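Lolly sort back on at Clumthorpe hall, tables filling fast

The Clumthorpe neighbourhood lolly sort is back this February, with 130 party bags to fill before the school fete and not a lot of time to do it in.

Doors open at 4 pm. Bring your own bowls if you've got them — small round ones are best, any colour. Last year people turned up with mixing bowls and the lollies went everywhere.

Organiser Shiuli Mollah said the method hasn't changed. Cloth on the table, one colour of bowl for each kind of lolly, bags filled at the end.

"You put foil ones in one bowl and chewy ones in another and you don't mix them," she said. "Sounds easy. Wait till you've done an hour of it."

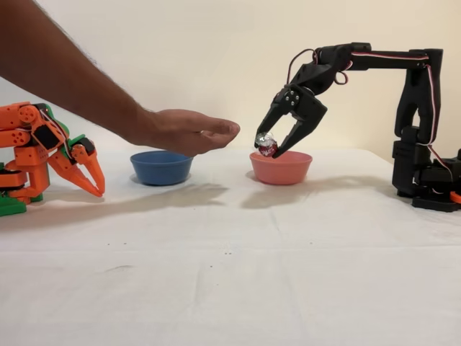 Do the sweets have to be individually wrapped?

Every one of them, foil or paper, and anything loose gets sent home with whoever brought it.

Ms Mollah said the rule came in after a warm afternoon two years ago when a bag of jelly snakes set into a single lump. Nuts are out too, same as at the school.

Donations so far are heavy on chocolate and light on everything else. Till Brandes, who is looking after the drop-off box at the Lodhi Street shop, had counted 82 packets by closing time yesterday. Mints would be good, he said. So would sour ones, the older kids ask for them every year and theres never enough.

Each bag gets 4 lollies, a sticker and a raffle ticket. Bags are paper this time, the plastic ones split.

Kids are welcome to help but need an adult with them at the table. Hands washed first, sink is in the kitchen behind the stage. Tea and coffee provided, gold coin for the urn.

Parking is tight, the Cornum Road side is closed for drain works untill the end of the month. Use the oval gate and walk through.

Drop-offs at the shop close at noon on the day of the sort. Spare tablecloths also wanted — white or plain, clean, doesn't matter if they're creased.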